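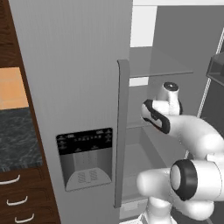 A reader in Tellard wrote in to ask whether she should save up for the arm first and sort out the kitchen later, or do it the other way round. She has 1000 dollars put by, a galley kitchen, and a mother-in-law who can't bend down to the crisper anymore. Kitchen first, I told her, and I'd say the same to anybody! The arm is the fun part and I completely understand wanting to start there, but so much of what decides whether you'll be happy with it is sitting in your kitchen already, and you can check it with a tape measure and a pad of paper.

So these are my planning tips, gathered up from my own shopping (still going on, I change my mind every month) and from all the letters.

## Start with the fridge

Fridge jobs are what most of us want help with, and they ask a lot of an arm. A counter job happens at one height in the open. A fridge job means reaching past a door, in over a shelf, and back out again holding the milk.

- Measure the clear opening with the door open as far as it goes in *your* kitchen, with your wall and your trash can where they are. The figure in the fridge manual is for a fridge standing by itself.
- Door bins eat up space. Measure from the bin and not from the door.
- Write down the gap between shelves, every one. Most shelves can be moved, and moving one up a notch is free.
- Side-by-side doors are narrower, so they swing into less of the room, but the opening is narrower too. You win one and lose one.
- Check the handles. A long straight bar gives a gripper plenty of places to take hold. My old fridge had a scooped edge under the door instead, and I'd have had to stick something on it.
- Glass shelves are lovely to wipe down and can be hard for some camera systems to make out. Ask the seller about glass. Ask again if the answer is vague.

My own fridge opening measured 12 inches at the tightest spot once I'd allowed for the bins. I had been happily planning on a lot more than that!

## Then the reach

Sellers give you one reach number, and it's the arm stretched out straight. You won't be using it stretched out straight. An arm that has to bend around a door and come in level needs length to spare, and it also has to have room for its elbow, which swings out into the place where you're probably standing with the kettle.

Here's a trick I love. Cut a strip of cardboard for each link of the arm, pin them together at the joints with paper fasteners, and hold the thing up where the base would go. Try to reach the back of the middle shelf. Try the bottom drawer. It looks ridiculous and it'll teach you more in ten minutes than an evening with the brochures. I did mine at the 39 inch reach I was thinking of buying, and the top shelf was easy, the middle shelf was fine, and the crisper was hopeless until I shifted the base over.

A cardboard arm doesn't know about joint limits, of course, so treat it as a first pass. If the seller has a simulator, send your measurements and ask to see the arm working in a kitchen like yours. Griro will load your own numbers in if you ask nicely, and Mikkelsen has a stock kitchen you can change the fridge in. Please ask for the awkward jobs! Everybody's demo does the top shelf beautifully.

Things worth asking to see:

1. The bottom drawer pulled out and pushed shut.
2. Something lifted from behind something else.
3. A jug going back *in*, full.
4. The door closed afterward.

## What to put in the budget besides the arm

I keep a page in the back of my recipe binder for this, and it has grown and grown. The price on the listing covers the arm and usually a power supply. After that you may need:

- **The base or stand.** A cart is handy and has to lock down hard. A floor mount is steadier and means holes in your floor.
- **The gripper.** Often sold separately, which surprised me. Soft pads for jars and eggs can be extra again.
- **An outlet.** I needed one put in on the fridge wall and the quote was more than 75 dollars an hour for labor.
- **Wipe-down covers.** Get two, one on and one in the wash.
- **Handles.** Swapping small drawer pulls for bigger curved ones is the cheapest upgrade on the whole list, and your own hands will thank you as well.
- **Bins and trays.** Matching containers with a good lip, all the same size, so there's one grip to learn.
- **Service.** Find out who comes, and from where. The nearest repair shop to me is in Sarnmont, a long drive with a heavy box.

Put a line at the bottom for whatever you forgot. I've used mine twice.

## Buy, rent or wait?

If a shop will rent you one for a month, do that, and pick a busy month. July was perfect for us with the kids home and the fridge open all day long. You'll soon see which jobs you hand over gladly and which ones you'd sooner do yourself (I like making my own salad, thank you).

Secondhand can be wonderful too. Ask for the hours, ask to see every joint turn through its whole range, and listen while it does. Ask whether the software license moves to the new owner, and get that part in writing before any money changes hands.

And if you wait, the waiting needn't be wasted. Move the shelves, change the pulls, put the heavy jugs at waist height, clear the floor in front of the fridge. My reader in Tellard has done all four for under a tenth of her savings, and her mother-in-law is getting her own carrots out of a bin on the middle shelf. The arm is still on the list. She's making the cardboard one next, and I've asked her to send me her measurements!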